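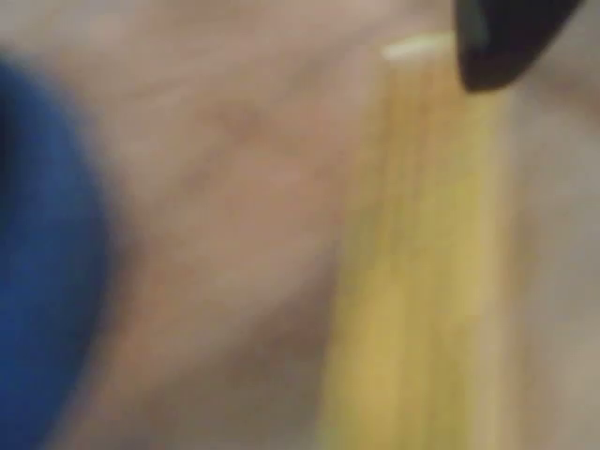 Garkby Color-Coded Handle Sleeves and End Caps

Product group: Hand tool marking and storage
Supplied by: Gratdale
Sold as: Single sleeves, single caps, mixed bench set

Overview
Garkby sleeves and end caps are slip-on covers for the handles of hand tools, brushes, scrapers and small utensils. They give each handle a solid color that can be matched to a bench, a drawer or a task. The sleeve covers the length of the grip. The cap covers the butt end and can be fitted with or without a sleeve.

The parts have no printing on the outer face. Size codes are molded on the inside of the open end, where they are hidden once the part is on the handle.

Colors
Yellow
Royal blue
Red
Green
Gray

Color runs through the full thickness of the material. Small differences in shade between production batches are normal. Customers who need a close match across a large order should request a single batch when ordering.

Specifications, sleeve
Material: Silicone
Length: 189 mm, can be cut shorter
Wall thickness: 2 mm
Surface: Smooth, matte
Hardness: 60 Shore A
Maximum wash temperature: 70 °C
Open at both ends

Specifications, end cap
Material: Silicone
Depth: 30 mm
Shape: Rounded, closed end
Surface: Smooth, matte
Hardness: 60 Shore A
Maximum wash temperature: 70 °C

Sizes
Size is chosen by the diameter of the bare handle at its widest point. On an oval handle, measure the circumference with a strip of paper and divide by 3.14.

Size S: 14 to 19 mm
Size M: 19 to 25 mm
Size L: 25 to 32 mm

If a handle falls on the line between two sizes, order the smaller one. A sleeve that is too large will twist in use. Handles with a strong taper can be fitted as long as both the widest and the narrowest points are within the range for one size. Handles with a flared butt are usually easier to fit with the cap alone.

Fitting
1. Clean the handle and remove old tape, labels and adhesive.
2. Let the handle dry completely if it has been washed.
3. Wet the inside of the sleeve with water and one drop of dish soap. Do not use oil or silicone spray.
4. Push the sleeve on from the butt end, turning it slightly as it moves.
5. Trim any extra length with a sharp blade on a flat board.
6. Fit the cap over the end of the sleeve, or over the bare handle.
7. Leave the tool overnight before use.

To remove a sleeve, roll the open end back on itself and work a little soapy water underneath. Sleeves can be reused on a handle of the same size. Trimmed sleeves should be checked for nicks at the cut edge, as a nick can grow into a split.

Bench set
The mixed bench set contains sleeves and caps in all five colors and all three sizes, packed by size in resealable bags. A blank color key card is included. The card is meant to be filled in and fixed to the wall or the inside of a drawer. The set does not include a trimming blade.

Compatibility
Suitable for wood, metal and hard plastic handles. Not suitable for handles with existing soft grips, which compress under the sleeve and let it slip. Do not fit over vents, switches or moving parts.

Sleeves fit the Bulon drawer tray without changes in sizes S and M. Size L needs the wide insert. On the Manole wall rail, the tool must hang from its head or from a hook, since the cap covers any hole drilled through the butt end. If the hole is needed, use the sleeve alone and trim it short of the hole.

The sleeves are not insulating parts and must not be used for electrical work. They provide no rated protection against heat, cuts or vibration.

Cleaning and storage
Wash by hand or in a dishwasher within the temperature limit above. Dry before putting the tool away. Avoid solvents, gasoline and abrasive pads. Store spare parts flat, out of direct sunlight. Parts kept folded for a long time may hold a crease, which will relax after a few minutes in warm water.

Changes to this product
From July the size code moved from the outer face to the inside of the open end. Dimensions are unchanged, and older and newer parts can be mixed. Remaining stock with the outer code is sold as single sleeves only.

Ordering
State part, color and size, for example: sleeve, yellow, M. Caps and sleeves are ordered separately unless the bench set is chosen. Unused parts can be returned in the original bag. Trimmed sleeves cannot be returned.

Sizing questions and single-batch requests: Amber Cropper, product support, Gratdale.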